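Cleaning a white painted vanity: is a special cabinet spray worth it?

Posted in Bathrooms, April

I have a white bathroom vanity with paneled doors and two small drawers, and the paint picks up scuffs near the handles. The store wants me to buy Kaslow Cabinet Revive, which claims to last 600 wipes. Who counted? I've been using a pink cloth and plain water and can't see why I'd need more.

The white cabinet with the black handles:
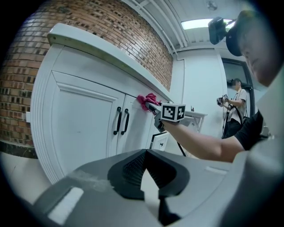
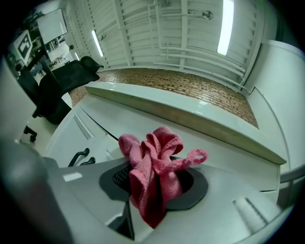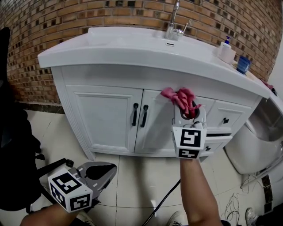
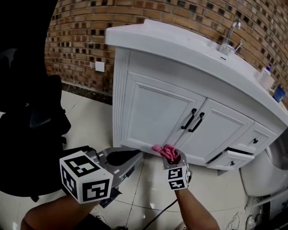
How do you get grime out of the grooves around a raised door panel?

Wrap a damp cloth over one fingertip and run it along each groove, then go over it again with a dry corner. A soft toothbrush helps in the corners.

That is as far as I've gotten. Does the spray do anything a cloth won't?

mekonnen_tile
I doubt it. I tried the Kaslow on one door and dish soap on the other, and after 3 weeks I couldn't tell which was which. Put 2 drops of soap in a bowl of warm water, wring the cloth hard, and start under the lip of the countertop where drips collect. Dry it right away — painted edges swell if water sits in them. Some scuffs are worn paint, and no spray is going to put paint back.

bornon1093
Just buy the spray, it smells nice.

Jendeo Fan
Soap is fine, but watch the cloth. Microfiber is supposed to be gentle and I'm not convinced it always is, especially with grit in it. I rinse mine after every door. Skip the melamine sponges too, they dulled the paint on my drawer fronts. If you must test a product, try it low on a side panel first and look at it the next morning in daylight.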